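Robot on teardown, what happens to the bench staff?
Itirix staff board, Prerkcombe

slatside
Old desktop towers, lid off, arm does the picking. 817 units on the list. No word on hours yet
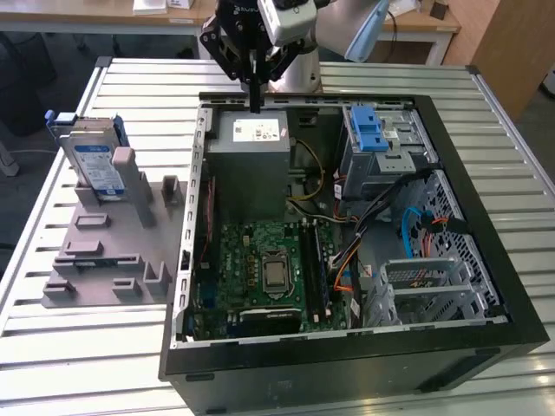 Meinir Skyrme
Hours stay the same till May, I asked. Its the grading that changes — less screwdriver, more paperwork.

benchrat76
Don't buy it. Pritchard said same at Sarance, then two benches went

slatside
My wrists wont miss it tbh. A drive in its blue carrier stands in a slot on the left

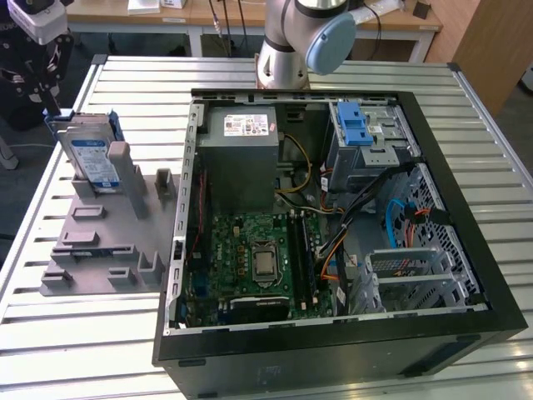

Related thread: Retraining — who pays?

Meinir Skyrme
They do. Get it in writing.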